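August
By Blažena Kováčik

How celebrity rumors travel: a report on the engagement of a television actress

For the course in media studies our group chose to follow one rumor about a famous person from its beginning until the newspapers stopped writing about it. The person is the actress Océane Pelletier, who plays the young doctor in the evening series Lutside. In spring a gossip page wrote that she is secretly engaged to the director of the series. I did the reading and the writing of this report. Kerstin Dreßler collected the comments of readers and Ľubica Murín made the interviews with two editors.

The first text we could find was only four sentences long. It was published by the entertainment site Plinar at a late hour, without the name of an author. It said that the actress was seen with a ring in a restaurant, and that "people close to the couple" expect a wedding. There was no photo of the ring. In the next morning the same four sentences were on another site, Clirnex, but the word "expect" was changed to "confirm". We consider this the most important change in the whole story. All later articles we read used the stronger word.

We collected 100 articles and posts which mention the engagement. We put each of them in a table with the source they name, the photo they use and the words they choose for the certainty of the news. Almost 20 of them name Plinar as the source. The others name Clirnex, or "the media", or they name no source at all. Only 2 articles say that the author tried to ask the actress or her agent.
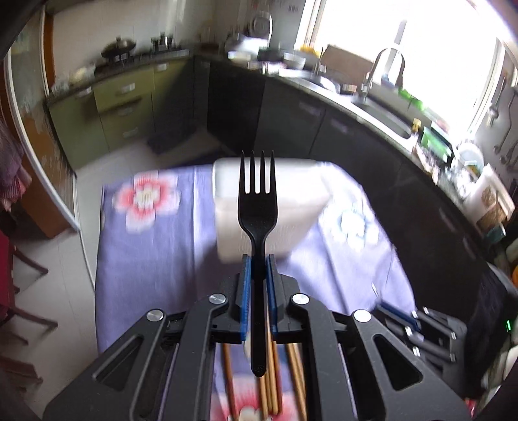
Fig. 1. Black fork held in the gripper, with a white container behind.

The comments of readers were more careful than we expected at the start. Kerstin read 1,000 comments under the articles and sorted them by hand. Many readers asked where the photo is. Some of them remembered that the same site already wrote about a wedding of another actor from Lutside, and that wedding did not take place. A large group did not discuss the engagement and wrote only about the last episode, or about the hair of the main character. We did not know at first how to sort these comments, so we made for them a separate category "other topic".

Ľubica spoke with an editor of a regional daily, Myrtle Nguyen-Tran. She explained that her page for culture has one person in the evening, and this person must decide in some minutes if a text is taken over. "If three sites have it, it looks like a fact," she told us. The second editor did not want to be named. He said that his paper later changed the headline on the web, but the printed one stayed as it was.

The actress reacted after several weeks in a radio talk about the film Procházka. She laughed and said that the ring belongs to the costume of her character and that she forgot to give it back. We found much less articles about this answer than about the rumor, and most of them were short. Clirnex changed its old text and added one line at the end. Plinar did not change anything until we finished our table.

Our work has limits. We could not see the posts which were deleted, and we read only texts in the languages we understand. Also, the category of certainty was sometimes difficult, for example with the word "reportedly". In such cases all three of us read the text and voted.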